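Storage & Backup > Home and small office
Thread: Moving off a two-bay box, is RAID 5 on four drives still sensible?

hatem_e
Posted November 7, 2024

I run backups for a small drafting office and for my own house, both going to the same two-bay box, a Clullis, which is full. The drives are mirrored. I want to go to four bays and I have been looking at the Tornero. It takes standard drives, has two network ports, and costs 701 without disks, which is near the top of what I can spend.

My plan is four identical drives in RAID 5. I keep reading that RAID 5 is finished because a rebuild on big drives takes so long that a second one can fail during it. I also keep reading that this is overblown. The data is mostly drawings, scans and PDFs. The drawings change daily, the scans almost never.

Second question is noise. The box will sit in the same room where people work. The old one hums and I can feel it through the desk.

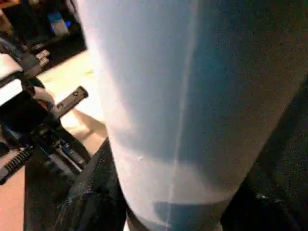

Rania Amrani
Mirror pairs. Four bays, two pairs. You lose half the raw space but a rebuild is a straight copy from one disk to another, and the box stays usable while it happens. I did a RAID 5 rebuild on a loaded array last July and it took 39 hours, with everyone complaining about slow file opens the whole time. It did finish.

If you go RAID 5 anyway, run a scrub every month so you find bad sectors before a rebuild finds them for you.

tnasr
Disagree with the pairs advice for this use. He has drawings and PDFs. That is small files, read mostly, and an office that goes home at night. A slow rebuild is an annoyance. Giving up another drive's worth of space means he fills the thing sooner and is back here asking about six bays.

The question that matters is what happens if the whole box dies. Hatem, where is the second copy?

hatem_e
There is a USB drive that I plug in on Fridays, when I remember. I know.

tnasr
Then spend the money there first. Whatever array you pick, the box can be stolen, or the power supply can go and take the board with it, or somebody can delete a folder and not notice for a month. RAID does nothing about any of that. Buy the Tornero with three drives if you have to, and put the price of the fourth into an external one that stays plugged in and runs on a schedule. A second external goes home with you.

Rania Amrani
I agree with all of that except the three drives. Expanding a RAID 5 from three to four later means a long reshape, and I have seen one of those go wrong when the power went out. If he starts with two drives as a pair and adds a second pair when he needs it, there is no reshape at all.

tnasr
Depends on the firmware. Some of them make you create a second volume for the second pair, and then he has two shares and has to decide what goes where. People hate that. Reshapes are fine with a UPS, and he should have a UPS either way.

Rania Amrani
Two shares would suit him, I think. Drawings on one, scans on the other. Different backup schedules too.

Pádraig Ó Súilleabháin
I have had the Tornero for two years so I can answer a few of these.

It does let you add a second pair to an existing volume, but only if you picked the flexible layout at setup. If you pick the standard layout you are stuck with a second volume. The setup screen does not make this clear and the default is standard. Change it before you click through.

The two network ports can be bonded but with a handful of clients you will not notice. I use the second one for a direct cable to the backup machine.

Trays are plastic and need screws for 2.5 inch drives, no screws for 3.5. The front door has a magnetic catch which is weak. Mine opens if I bump the shelf.

On noise, the fan is quiet at the low setting. Almost all of what you hear is the drives. Seven-two-hundred drives click when they seek and the case passes that on to whatever it is sitting on, so the surface matters more than the box. A hollow desk or a thin shelf will make it louder. I tried mine in a few spots in the workroom before settling. The worst idea I had was the seat of a plastic chair, the molded white kind with ribs underneath like the one lying legs up in the second picture here. It was only a thin shell between the ribs and it buzzed badly. A concrete paving slab with a square of foam under it fixed the problem.

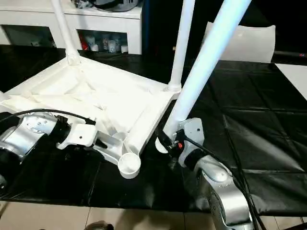

hatem_e
Thanks, that is useful, especially the layout setting. I would have clicked straight past it.

Did you look at the Hviid at all? It is cheaper and has the same number of bays.

Pádraig Ó Súilleabháin
I did. Less memory, and when I looked it could not be upgraded. Snapshots were there but you could not schedule them per folder. If all you want is a file share it would do. For drawings that change every day I would want the snapshots.

Taha El-Sayed
I have a Hviid at work. You can schedule snapshots per folder now, it came in an update. The memory is still soldered. It has been reliable, and the web interface is slow but I open it maybe once a month.

One thing against it: the power brick is external and has a barrel plug that pulls out easily. I tied ours to the back of the case.

tnasr
Soldered memory would rule it out for me.

Taha El-Sayed
For an office sharing PDFs it makes no difference. Ours has never gone past half.

Rania Amrani
Whichever one you get, do not order all the drives from the same shop on the same day. You want different batches. I buy two from one place and two from another.

tnasr
I have never seen good evidence that this matters at home scale, but it costs nothing, so fine.

hatem_e
Decision so far: Tornero, flexible layout, one pair now and a second pair next year. UPS on the same order. I have roughly 300 left over after that, which should cover two external drives, one plugged in all the time and one that goes home with me.

Last thing. Can I move the existing mirrored disks from the Clullis straight over, or do they get wiped?

Pádraig Ó Súilleabháin
They get wiped. Copy over the network first, check it, then leave the old box alone on a shelf for a few weeks before you reuse those disks. If the first copy is slow, turn off thumbnail generation until it is done. It is under Media, and it is on by default.

Rania Amrani
Turn off the antivirus scan on the share during the copy as well. Put it back on after.

hatem_e
Will do both. Ordering tomorrow.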